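Equipment planning report to the Skinberg Fund
Janalwood Assistive Robotics Workshop
Second report, covering the months up to the end of September

Thank you, first of all, for your patience with us over the winter. We know the first report was thin on prices and heavy on hopes, and you were kind enough to say so gently. This one has the prices in it. It is also longer than you asked for, and if you only have time for one part of it, please make it the section on the second arm, as that is where we need a decision from you.

Where the planning stands

When the Fund agreed to support us, the idea was that we would spend the first stretch of the grant working out what to buy before we bought very much of it. That has been a good discipline, if a slightly frustrating one for those of us who like opening boxes. We have now been through two full rounds of quotes, borrowed what could be borrowed, and crossed a fair number of things off the original wish list. Of the 42 items on that list, 13 are gone altogether. Most of those were duplicates or things we had put down out of nervousness, such as a second set of wall brackets and an uninterruptible power supply big enough to run a small dairy.

The work itself remains what we described in the application. We want an arm that can help a person of limited reach with ordinary kitchen jobs - clearing a bench, putting a cup where it can be got at, moving food from one dish to another - and we want to do it with equipment that a community workshop could afford to own and mend. For practice we use play kitchen pieces on a plain white table. They cost very little, they come in shapes that are awkward in useful ways, and a dropped plate does no harm to anyone's afternoon.

The first arm

The Kateck arm was the larger of the two purchases you approved in advance, and it is in and working. Delivery slipped by a month, which Kateck were quite open about, and they covered the freight by way of apology. Setting up took longer than we had budgeted for in staff time, mainly because our bench was not stiff enough and the whole thing swayed when the arm changed direction. We have since bolted the bench to a steel base. That was not in the budget, but it came out of the money saved on freight with a little left over.

We are pleased with it on the whole. It is quiet enough to talk over, and the controller has been reliable. The fingers are the weak point. The rubber pads wear down faster than the brochure led us to believe, and we have started treating them as a consumable, like printer ink. We would ask that the running costs line be adjusted to reflect that. A packet of replacement pads comes to 228 dollars including postage, and we would like to allow for one packet each quarter.

The second arm

You will remember that we had left a question mark beside this. The application allowed for two arms, on the reasoning that many kitchen jobs need one hand to hold and another to move. We still believe that, and having spent time with a single arm we believe it more strongly. Picking a lightweight bowl up by its rim is fine. Scraping something out of that bowl while it slides away across the table is another matter, and we have watched it do so a good many times.

We have looked at three ways forward.

The first is to buy a matching Kateck arm now. This keeps spares and training simple, and the second controller would come at a reduced price if ordered before the end of the calendar year.

The second is to take the refurbished unit offered by Rathnayake, who service industrial equipment and have a retired arm from a packing line. It is a good deal cheaper to buy. It is also heavier and would need a guard around it, and we would have two kinds of everything in the parts cupboard. We went to see it, were given a very good lunch, and came away undecided.

The third is to wait a year and make do with a clamp. Some of us were fond of this idea on grounds of thrift. Having tried a clamp, we are less fond of it, as somebody has to reset it by hand between every attempt and the hours soon add up.

Our recommendation is the first. It does mean bringing forward money that was set down for next year, and we understand that this is not a small thing to ask. The total for the grant would not change.

Smaller purchases

Lighting has been dealt with. We bought two plain LED panels instead of the studio kit in the original list, and they do the job nicely. Shelving and storage tubs are in. The computer is on order and should arrive well before we need it.

The camera mounts are still to be settled. We would like one fixed view straight down over the table, and the ceiling in our room is higher than is convenient, so it comes down to a long drop pole or a freestanding post. We have quotes for both and the difference is slight. Unless you have a preference we will go with the post, so that it can come with us if Janalwood ever has to move.

On practice pieces, we have spent less than half of what was set aside. We would like to keep the remainder for real crockery and utensils in the second year, when we expect to be breaking some of it.

What we would like from you

A yes or no on the second arm, if possible in time for the end-of-year price. Your agreement to the change in running costs. And a visit, whenever it suits - the kettle is always on, and the room is much easier to understand once you have stood in it. We are usually set up by ten in the morning.

Comments received on the draft

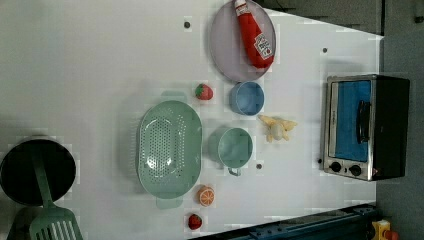
Skinberg: Thank you for this, we read all of it. We are inclined towards the matching arm as well, but before we release next year's money could you send the Kateck quote with the service contract shown as a separate line? The change for the finger pads is fine from our side, and please go ahead with the post.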